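Project Report: Moving Kitchen Objects with a Simulated Arm
Caltitz Robotics Course, second-year group project
Submitted 12/2/19

Our group chose the simulation track because the course has only one real arm and the waiting list was long. The task was given by the teacher. The arm must take a large round object from a counter, lift it, and put it down at a marked place without touching anything else. We called our program Betex, and the planner inside it is called Tse.

The work began in May, when we built the first version of the counter. At that time it was a plain white box and the program could find every object very easily. For the final version we changed the counter to white marble with grey veins, and the results became worse. The dark lines in the stone were sometimes taken for the edge of an object. We lost more than 33 hours on this problem before we found a better threshold.

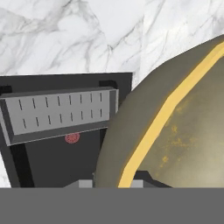 The second difficulty was the view from the gripper. When the fingers come close to a big object, the camera sees only one part of it, and the program must decide where to close with very little information. Our first solution was to stop the arm, go back and look again. It was safe, but slow. In the final version Tse remembers the shape from the earlier views and uses the close view only for small corrections.

We trained the grasp model with 2000 simulated attempts. After this we made a test of 100 new attempts, with the object in a different position every time. Most of the failures came when the fingers were not placed evenly on both sides, so the object turned a little — and then it slipped during the lift.

There are 3 things we did not finish. The friction values are only guesses, the arm moves too slowly near the counter, and the program does not try again after a drop. The group from Brendside used a softer finger model, and we would like to test the same idea in our next version.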